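Hand-held gripper drops its grip partway through a task, pads or firmware?
Grippers and End Effectors > Troubleshooting

tote_and_tray
Posted 25 Apr 2022

Hi everyone, long-time reader, and I'm sorry in advance because I never manage to keep these short. We run a pair of hand-held grippers with the Kedberg control boards, and the job is bag unpacking: reach into a tote, bring things out, put them in a clear tray. It has been a really pleasant setup to work with and I'd recommend it to anybody, right up until the right-hand unit started letting go by itself.

What happens is that the fingers close, the force reading climbs the way it should, and then partway through the lift the reading falls to zero and the fingers relax. There's no error light. The log just shows code 1251 and then carries on as if everything were lovely. We've had it in 2 of our last 200 picks, which doesn't sound like much until you're the one with your foot under a full bottle of juice.

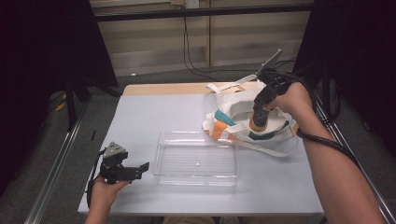
Armelle Vidal
Code 1251 on those boards is a supply dip, so please don't go buying new pads yet! I had the very same thing with a Kedberg board and spent a whole weekend on the fingers before I looked at the power side. Wiggle the cable where it goes into the gripper, with the fingers closed on something soft, and watch the force reading while you do it. If it flickers, there's your answer and you can put the kettle on.

omer_bench
With respect to Armelle (who has helped me more than once on here), I'm not convinced. A supply dip on mine has always thrown the red light as well. No light and a clean release sounds to me like the slip detection in the Juslow firmware, which opens the fingers when it thinks the object is sliding. It got very touchy in the July release. What are you picking up when it happens?

tote_and_tray
Thank you both, you're very kind to answer so fast. I did the cable wiggle this morning, nice and slowly, and the reading stayed put. I'll try it again tomorrow with the cable bent the way it sits when my arm is out, as that may well matter.

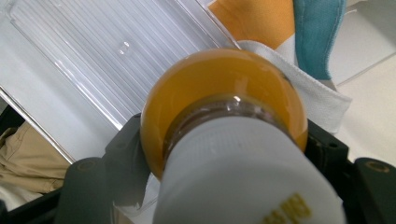 As for which objects, I went back through the log and one of the two drops was a towel and the other was a juice bottle, so it isn't only the slippery things. I had been blaming the bottles, I'll admit. When you take one with a finger on each side and the white cap pointing back at you, the fingers are sitting on a rounded body and there isn't a great deal of flat for them to hold on to. But a towel bunches up and practically holds itself, and it went down just the same. Omer, would slip detection even fire on a towel?

omer_bench
It can do, yes. Cloth creeps as it settles and the firmware reads the creep as a slide. Set the slip threshold to 284 (the old default, before July) and give it a good long run. If it never drops again I'll be unbearable for a week.

Armelle Vidal
And if it does drop again, I shall expect an apology! Please change one thing at a time, though. If you swap the cable and lower the threshold on the same afternoon, we'll all be left guessing. I'd also stop lifting anything heavy or breakable with that unit in the meantime. A gripper that opens without a warning is a safety matter, even a small one held in the hand, and I'd write it down somewhere the next person will see it.

texier_fan
Can I put in a word for the pads anyway? I know everyone has moved on to electronics, but worn pads really will set off the slip detection, and then you're both right and both wrong. We changed ours for the Texier ones and the false releases got a lot rarer. They didn't stop altogether, mind you.

tote_and_tray
All fair points, and Armelle, the note is written and taped to the cabinet door. I've set the threshold to 284 and left the cable and the pads exactly as they were. For now I'm only using light, unbreakable things, and I'm keeping each lift low over the table so that anything it lets go of hasn't got far to fall.

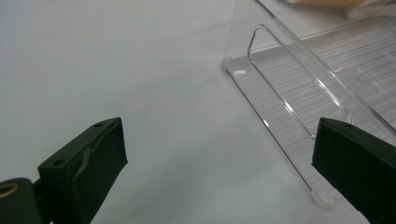

I'm also starting every session with the fingers wide open and reading the force value before I touch anything, in case the zero is drifting. If it turns out to be drift I'll feel a bit silly for having dragged you all into this, but at least it will be in the thread for the next poor soul who searches for that code. I've got nearly 200 lifts to get through before I'd trust the result, so give me a few days.

omer_bench
Drift is a good thought, I hadn't considered it. Post the log when you have it, the raw one please and not the summary, because the summary rounds off the dips.

Armelle Vidal
For once I agree with every word of that.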